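About Gundden

Gundden designs and installs rainwater storage and filtration systems for farms, schools and small industrial sites. The company operates from a workshop in Nundidden and maintains 70 systems under service agreement.

Each job starts with a catchment calculation based on roof area, rainfall records and expected draw. Tank volume, pipe diameter and overflow capacity follow from that figure. Where supply is also used for drinking, we specify a sediment stage and a carbon stage ahead of the UV unit.
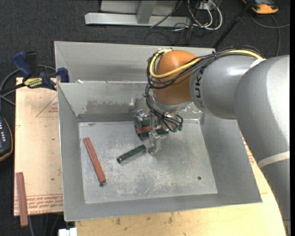 Servicing is carried out twice a year, with the first visit in April. Technicians test flow rate, replace cartridges and check the first-flush diverter. Results are sent to the site owner within 5 working days.

Our Flestia range covers above-ground tanks. The Hoarau range is for buried installations – these require a soil report before we can quote. Pumps carry a warranty of 4 years and controllers a warranty of 2.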